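Furniture Care and Finishing, Part 2
Handout 8: Looking after a wooden table top
Tutor: Aled Rowlands
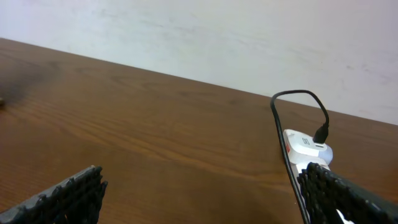

Last session covered stains and dyes. The next job is cleaning and refreshing a top that already has a finish on it. Read this before the practical and bring it with you.

Reading the surface

Start by looking along the top from a low angle with a lamp or window on the far side. Grain shows as long streaks, darker and lighter, and these run on under the finish. A highlight that breaks up or goes dull usually means wear or old polish. Move the lamp before you decide that a dark patch is a stain. Quite often it is shadow, and it will shift when the light does.

Run a clean hand over the whole top, with the grain and then across it. Mark any rough places with a small piece of low-tack tape.

Testing the finish

Pick a spot underneath or on the back edge. Put a little methylated spirit on a cotton bud and hold it there for a few seconds.

Goes sticky: probably shellac.
No change: probably varnish or lacquer. Try the solvent test on page 52 of the course book.
Soaks in and darkens: oil or wax, or bare wood.

Write the result on your job sheet. Students on the Furstead course last year skipped this and two tops had to be stripped.

Cleaning

Use a soft cloth wrung out in warm water with a few drops of washing-up liquid. Work with the grain and dry as you go. Do not flood the joints.

Flattening light scratches

400 grit paper on a cork block, used with the grain only. Stop and wipe often – it is easy to go through the finish near an edge. Leave veneered tops alone until I have seen them.

Walls

If a table stands against a painted wall, pull it out before you start. White emulsion picks up grey scuffs from table edges and chair backs. Most come off with a damp sponge. Felt pads on the back edge will stop new ones.

For the December session

Jhair Cuervo will take the group for waxing. Bring 2 lint-free cloths and an apron. Job sheets should be finished by then, including the test result.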